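Paper Bags, Bottles and Boxes: Your Questions

I get asked the same things over and over about packing and carrying, by email and across the counter, so I've put the answers on one page. I'm Ansel Holloway, I look after the packing bench at Davden, and I'm far fonder of a brown paper bag than is probably healthy. If your question isn't in the list, send it over and I'll have a go!

Can I really use a paper carrier more than once?

Yes, please do! A decent kraft bag will manage plenty of trips if you keep it dry and don't drag it along the pavement. I had one from the Zikport market that lasted me until June, and it only gave up when I put a leaking tub of olives in it (my own fault entirely). Fold it along its original creases when you get home and it'll stay a good shape.

What's the best sort of handle?

I like twisted paper cord. Flat paper handles are fine for a loaf or a birthday card, but they dig into your fingers once there's any weight in the bag. Twisted cord is rounder and kinder on the hand, and it doesn't flop about so much when you're trying to grab it in a hurry. Ribbon handles look lovely and I have nothing against them, I just wouldn't hang a bottle of squash off one.

The handle has come away on one side. Is the bag finished?

Not a bit of it. Have a look at the paper patch inside where the cord is glued down. If the patch is whole, a dab of ordinary craft glue and a night under a heavy book will usually see it right. If it's torn, stick a fresh bit of card over the lot. I did a whole heap of these for the Doucet spring fair and was picking glue off my sleeves for days.

Is it all right to put clear tape on a paper bag?

It's fine for holding a side shut or patching a small split. I wouldn't rely on it to carry any weight, though, and do peel it off before the bag goes in with the paper recycling. Paper tape is nicer if you've got it in the drawer. Pull clear tape off slowly and flat to the surface, otherwise half the bag comes with it.

How do you put a bottle in with other things?

Start with the box or bag open on a clear bit of table, so you aren't juggling. Check the cap is done up tight, and then check it again (people laugh at me, but they haven't had to mop out a box of tea towels). I lay a plastic bottle down if it's staying in a shallow box, and stand it up if it's going in a carrier. Something soft down each side stops it rolling about.

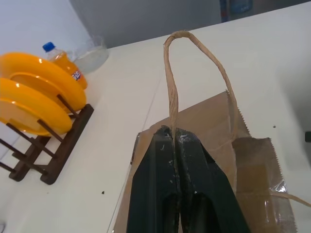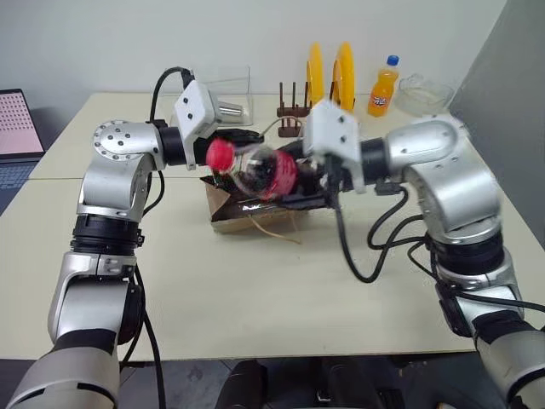

Paper cord handle on a kraft bag, first picture; bottle with a red cap over an open cardboard box, second picture.

Does a half-empty bottle need packing differently?

A little, yes. The contents slosh, and the sides can give if something heavy leans on them. Keep tins and jars away from it and keep the cap end a touch higher if you can manage it. Fizzy drinks I'd sooner finish first, or hand to whoever is helping!

My box has torn flaps. Should I bin it?

I wouldn't, not for pottering about at home. A box with ragged flaps makes a perfectly good open tray for bottles on the way to the shed or the car. For the post it's another matter, and you'll want one with all its flaps and corners in good order. We keep ours in two piles, post and not post, and the second pile is always the bigger.

What do I do with odd bits of string?

Keep them! I wind mine round a strip of card and tuck the end into a little nick. Short bits tie labels, longer ones go round parcels. Over 23 bits were on my card when I last looked, and my sister thinks I need a hobby.

How do you store all these bags?

Flat, inside the largest one, standing upright beside the cupboard. Bags with cord handles don't stack very neatly, so I turn every other one upside down and that evens out the lump. Somewhere dry is best. I once kept a batch in the Grosetti lock-up over winter and they came out smelling of damp dog.

Can I drop my spare bags and boxes off with you?

Yes, any time the door's open. Clean and dry, please, with the receipts taken out. Bags with a bit of tape on are welcome, and so are boxes that have seen better days, as long as the bottoms are sound. Just pop them on the end of the bench and give me a shout.

Page last updated May 21, 2022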